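Skip to content Home Courses Handouts Lab Rules Contact

Flodby Technical School, Robot Upkeep

Handout 6: Setting up and looking after the gripper on the Fothergill arm

Reading time: 6 minutes

This handout covers the floor-level pick cell in the back bay. The arm is the Fothergill, the gripper is the black two-plate Grumau unit, and the controller runs Skonov. If you are assigned to the tall cell, use Handout 5 instead. The wiring is the same but the mounting is different.

Before you start

Put the controller in manual and hang the key on the board. Bring the arm to the service pose, which is stored as position 2. The gripper should come down facing the wall at low height, with the plates pointing toward the floor. Wait for the brake click before you put your hands near it. If you don't hear a click, stop and get the instructor.

You need the small hex set, a lint-free cloth, the feeler gauge and the log sheet. Loose screws go in a lidded tray. Do not set them down on the mat, where they are very hard to find again.

Checking the gripper

Wipe both side plates from the base outward. Look along each edge for nicks. A nick you can feel with a fingernail goes in the log, and a nick you can see from standing height means the plate is changed. Then check that the plates sit evenly to the left and right of the center line. The wrist camera is the best tool for this. Bring up the live view and compare how far each plate extends toward the lower corners.

Small differences come from the camera mount and can be trimmed in Skonov under Tool, Offset. Large differences usually mean that someone has bumped the gripper, and the mounting bolts need to be checked first. Do not trim out a loose bolt.
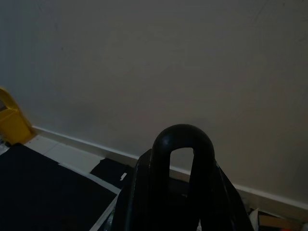 Course notes: Wrist view

The black loop stands up in the middle of the wrist view, with a plate sloping away on each side. The wall and the baseboard show through the loop. Use the baseboard as your straight reference line. It runs at a diagonal in this pose, so do not try to level the camera to it. What matters is that the line is straight and sharp. If it bends or blurs, clean the lens before you touch any setting.

The mat edge gives a second reference. It should run nearly parallel to the baseboard. If the mat has crept, move the mat back to its floor marks and leave the arm alone. Groups have lost a whole afternoon by correcting the arm to match a mat that had moved.

Light level matters too. With only the low light on, the mat and the gripper both come out close to black and the software has trouble telling one from the other. Turn on the bay lights for any calibration. Exposure is set to 800 and should stay there.

Floor check

Walk the floor before every run. Scraps of paper, cut-off pieces of mat and loose cards all get picked up by the detector as parts. Boxes and bins can stay along the wall if they are outside the marked reach. Push them back against the baseboard when you finish.

Cable and mounting bolts

Follow the cable from the wrist back to the first clamp. It needs enough slack for a full turn of the last joint, and no more. Replace a clamp if the rubber has split. The mounting bolts are tightened in a cross pattern, in two passes. Mark each head with the paint pen after the second pass. A broken paint line at the next check means the bolt has turned.

Returning to service

1. Remove all tools and close the tray.
2. Clear the floor inside the reach line.
3. Run the open and close test 6 times in manual at slow speed.
4. Run routine 341 with the guard closed and watch it through to the end.
5. Sign the log and return the key.

If routine 341 stops with a tool fault, repeat the offset check once. If it stops again, leave the cell in manual, write the fault text in the log and put the red tag on the controller. Replacement plates are kept in the Grumau drawer, and the last person to open a new pair fills in the order slip.

Bring your completed log sheet to the November session. It will be needed for the exercise on joint wear.

Previous handout Next handout Back to top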